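4. Weighing and Dish-Side Chores

4.1 Choice of chores

The question put to the Cleltum study was a narrow one: whether a table-mounted arm can take over small household chores at a standard that a person sharing the kitchen would accept. Earlier sections dealt with picking objects from a bare surface, where present systems do fairly well. The chores in this section are harder to judge. Placing an object on a scale is simple as a motion, but the result is of no use if the gripper is still pressing on the load when the reading is taken. Handling a cup at a dish rack calls for little strength and a good deal of care about where the fingers go.

Both chores were drawn from the Noonan list of domestic tasks, which ranks work by how often it occurs in an ordinary home and by how much harm follows from a mistake. Weighing ranks low on both counts. Dish handling ranks high on the first and moderately on the second. Over the whole study, 3824 attempts were logged, and each was scored by 2 reviewers working separately.

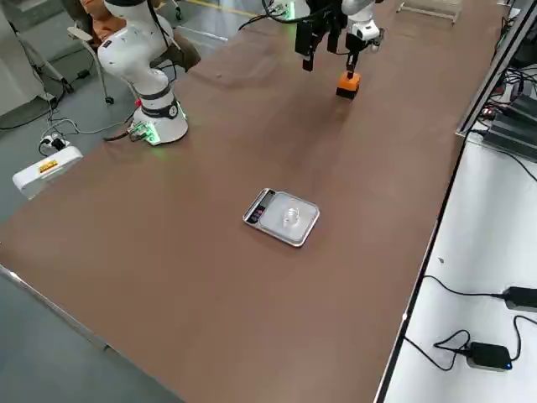
Scoring followed the rule set out in Section 3. An attempt was accepted only if the object ended where the instruction said it should, nothing else on the table had been disturbed beyond a set limit, and no person had stepped in. Attempts that met the first condition alone were recorded as partial. This rule is stricter than the one used in the Fluta trials, where any final placement inside the target area was accepted, and the two sets of results should not be compared directly.

4.2 Sources of error

Most rejected weighing attempts shared one fault. The arm carried the object to the platform without difficulty and then let go too early or too late. An early release dropped the object a short distance and sometimes tipped it. A late release left part of the arm's force on the platform. Light, clear containers made matters worse, as their edges were hard for the vision system to find against a pale background.

Dish-side work failed in more varied ways. A wire rack such as the one in Figure 2 offers many thin rods and few flat surfaces, and a small error in the angle of approach can bring a finger down on a rod. Soft items raised a separate problem. A sponge changes shape under the fingers, so a grip that was planned from its resting outline may no longer fit once contact is made. The Edach controller used in this study allows 30 seconds for a second grip before the attempt is closed, and reviewers noted that a person would seldom wait so long.

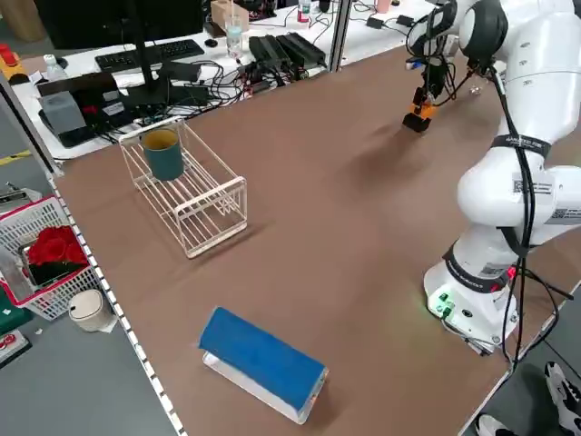
Figure 2. Table setup for the dish-side chores, with the cup in the rack and the blue sponge-like block on its clear stand.

4.3 Implications for household use

The results support limited use under supervision. A household that keeps its rack, cups, and cleaning items in fixed places could expect useful help with single steps of a chore. It could not yet hand over the chore as a whole. In review, 42 attempts were set aside because the 2 reviewers disagreed on whether the final position was acceptable, and the disagreement usually concerned neatness. Standards of this kind differ from home to home and are not covered by the present scoring rule.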